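I have been reading decluttering advice for longer than I have been decluttering, and most of it strikes me as a way to sell bins. The latest one to land in my inbox was from Zolunik, a newsletter I don't remember signing up for, and it promised that one drawer a night would change how I sleep. Sure it would. It also had a link to a set of 14 drawer dividers.

I picked the nightstand anyway. It's the smallest piece of furniture in the apartment and I figured I could be done before the coffee got cold. It came from a secondhand place in Flovham, and I like it more than most things I paid real money for. Nice rounded edge on the top, warm color, stains in the bottom of the drawer that I've given up on. The plaid cloth lives on top and never hangs straight.
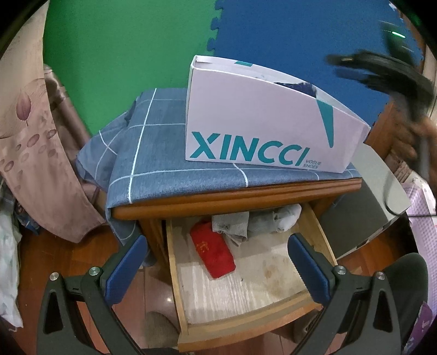 Drawer open, shoe box on standby.

The newsletter says to take everything out and ask what each thing is for. The red pouch is for nothing. It's pretty, it has the little gold characters stitched on it, and I have never once put anything in it. According to Zolunik it should go. I'm keeping it. The two wads of cloth at the back are harder to defend, and I couldn't have told you that morning what either one was doing there.

Then there is the shoe box method, which every one of these people recommends as if they had invented it. Flerari wants you to buy their version, a "keepsake carton" with a ribbon pull. I used the box my shoes came in. It even has tissue paper. 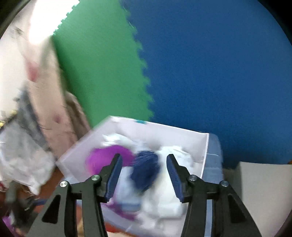 The box, after I stopped being picky about folding.

My complaint about the box method is that a box full of soft stuff is a drawer full of soft stuff with a lid. You haven't decided anything. The D'Souza book (400 pages, on owning less) admits as much in chapter 16 and then tells you to write a date on the lid and throw out whatever you haven't touched by then. I'm tempted to write 2076.

Do I sleep better? Ask me in March. I did skip the dividers, and the cloth on top is still crooked.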